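How to Compare Two Grippers Without Fooling Yourself

Filed under: Bench notes, End effectors

Every gripper on the market works in the video. You watch a pair of fingers close on a foam block, the block goes up, the block comes down, and the caption gives you a success rate with a nine in front of it. Then you bolt the same gripper to your own arm, hand it something that bends, and spend an afternoon picking it off the floor.

We went through this with a Prostix two-finger unit and a Purba two-finger unit, both mounted on matching arms at our bench in Ultavport. The brochure for one of them claims 97 percent "general pick reliability." I have read that page several times and still can't find what was being picked. So this page is a method for running your own comparison, with the places where I think people cheat, mostly by accident.

What you need

Two grippers you want to compare, on arms of the same model if you can manage it. One table both arms can reach. A controller that logs every close command and the finger position afterward. A pair of bins. A box of things to pick up, and that box matters more than anything else on this list.

You don't need force sensors in the fingertips. They're nice. Most shops don't have them, and a test that depends on them tells you little about a gripper that will be sold to you without them.

Step 1: Throw out the foam block

Rigid, light, square objects tell you that the motor turns. Keep one in the set as a sanity check and score it separately. If a gripper misses the block, stop and find out what's loose.

For the real test, choose things you have to handle on a working day. We handle cable. Cable is a rotten object for a robot. It has no fixed shape, it hides behind itself, and when you lift one strand you often lift four. If your work is boxes, test boxes, but test the crushed ones too.

Step 2: Match the fingers

This is where most comparisons go wrong. One gripper ships with rubber pads and the other ships with bare fingertips, and three weeks later somebody announces that the first has "better grasp quality." What they measured was rubber.

Put the same pad material on both. Same thickness, cut from the same sheet. If a finger shape won't take the pad, write that down and say it out loud when you show anyone the numbers. Do one run with stock fingers afterward if you're curious. Just keep it out of the main table.

Step 3: Set the opening and the force the same way

Sales sheets list maximum force, and people then run both units at maximum force. A cable jacket doesn't care how hard you can squeeze once it's flat. Start each gripper at its lowest setting and go up until it holds a single strand through a slow lift. Record that number and use it for the rest of the test.

On the Purba, the force setting goes in as a percentage, and on the Prostix it's a current limit. They don't convert cleanly. I spent too long trying to make them, and my advice is to match on the result at the fingertip, using a cheap spring scale, and forget what the software calls it.

Step 4: Route the hose before you trust anything

The hose along the arm pulls on the wrist. It's a small pull, and on a block it makes no difference. On a thin strand it can shift the fingertips enough to miss. Leave slack at the wrist, leave slack at the elbow, then drive the arm by hand through every pose the test will use and watch for the spot where the loop goes tight. If one arm has a stiffer route than the other, swap the grippers halfway through the test. Swap them anyway, to be safe. Arms that left the factory together still drift apart.

Step 5: Reset the pile like you mean it

A tangle that has been picked at gets looser, and the gripper that goes second gets an easier pile. Between trials, gather the cables, drop them from the same height onto the same spot, and leave them how they land. No fluffing. No turning the good loop toward the fingers. I have caught myself doing it, and I was the one who wrote the rule.

Alternate which gripper goes first. Flip a coin if you don't trust yourself to keep track.

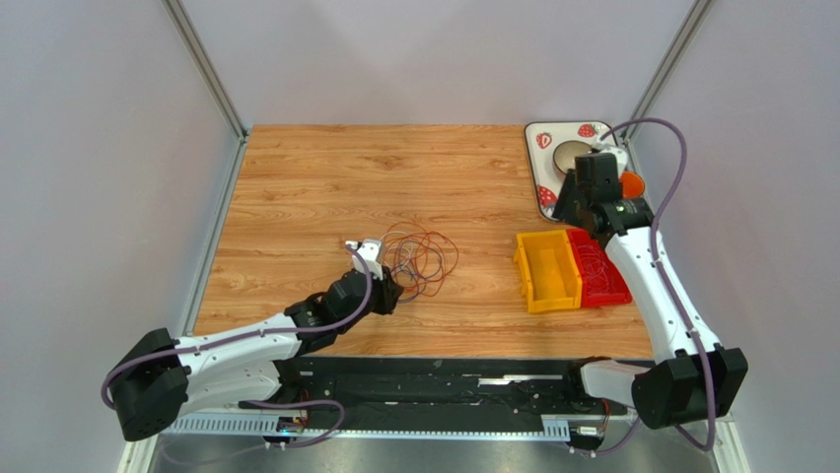 Flernurach wrote in after an early draft of this page went up, complaining that a pile of mixed wires is too messy to tell you anything, and that a single straight cable on a flat table would give cleaner numbers. Cleaner, yes. A straight cable on bare wood also happens to be the case where both our grippers looked fine, so I'd have learned that both are fine and bought the cheaper one. Run the straight cable as a warm-up if you like. I wouldn't sign a purchase order on it.

Step 6: Decide what counts as a pick

Write this before the first trial and don't touch it afterward. Ours reads: the gripper closes, lifts clear of the table, holds for 5 seconds, and releases into the bin. Anything that comes along for the ride counts as a double and is scored as its own category. A double isn't a failure, but it isn't a success either, and lumping it in with the successes is how you get a number fit for a brochure.

Also log the release. Everyone watches the grab. A thin wire that clings to the pad and swings back out of the bin has cost you the same cycle as a miss.

Step 7: Run more trials than you want to

Twenty picks will give you a winner. So will flipping a coin twenty times. We did 2,000 closes per gripper, spread over enough sessions that pad wear started to show up in the log, and the wear was more interesting than the pick rate. If you can't run that many, run what you can and don't report a difference of a couple of points as if it meant something.

Let a different person read the log than the one who ran the arms. It's dull work, and it turns up things like the Saturday session where the camera exposure had changed and half the misses came from bad aim. Those were vision misses. The gripper never had a chance.

What we got

On single strands at matched force, with matched pads, the two grippers were too close for me to call. The Purba gave more doubles. The Prostix let go more cleanly but took longer to open, so it lost the time it had saved. Neither came near the brochure figure on a tangle, and I'd be suspicious of any two-finger gripper that did.

I haven't tested either one on connectors yet. The plugs at the ends of cables are a different problem, with hard edges and a right way up, and the pads we used are probably wrong for them. I'll add a section when the new pads arrive and I've cut a matching set for both units.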